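3.2 Soft toys and where they are kept

Soft toys made up the largest group of objects in the homes we visited, and also the group that residents found hardest to sort. In the first round of visits, in March, people were asked to tell us where each kind of belonging was supposed to go. For books and dishes the answer was usually a single shelf or cabinet. For plush toys it was often "wherever it fits." Figure 4 shows plush items in one of the Edasden apartments.

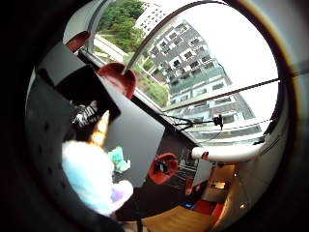
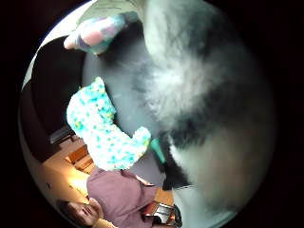 Figure 4. Soft toys and other fluffy items in an Edasden apartment. Top: a unicorn with a golden spiral horn and a small mint-green toy, near a window. Bottom: pale gray and white fur at close range, with pastel fuzzy pieces beside it.

We coded each soft toy by three properties: pile length, main color, and whether it held its own shape when set down. Pile length turned out to matter most for storage. Long-pile toys take up more room than their stuffing would suggest, and residents tended to leave them on top of other things so the fur would not be crushed. Short-pile and knitted toys were more likely to be put in bins or drawers with items of other kinds, such as gloves, socks and hair ties.

Color was a weaker guide. Across the 12 households in the Edasden group we logged 200 soft toys, and pastel shades were common enough that color alone did little to separate one toy from another. Residents who sorted by color gave it up before the second visit in all but two homes. Sorting by size lasted longer, mainly in homes where a bin or shelf had already been set aside for the large toys.

The third property, holding shape, was scored by one coder (Isabelle Ross) and checked by a second on a subset of 100 toys. Most disagreements involved long, bendable pieces with no clear front or back. The Navickas checklist, which we used for all other household goods, has no entry for items of this kind. We added the category "soft, shape not fixed" and recoded the earlier homes to match.

Residents spent around 18 minutes putting soft toys away at each visit. The time depended less on the number of toys than on how many other kinds of things were stored in the same spot. In homes where toys shared a windowsill or tabletop with boxes and papers, people often moved the same toy more than once before settling on a place for it. The Girnance households, which had deeper closets, are treated separately in Section 3.3.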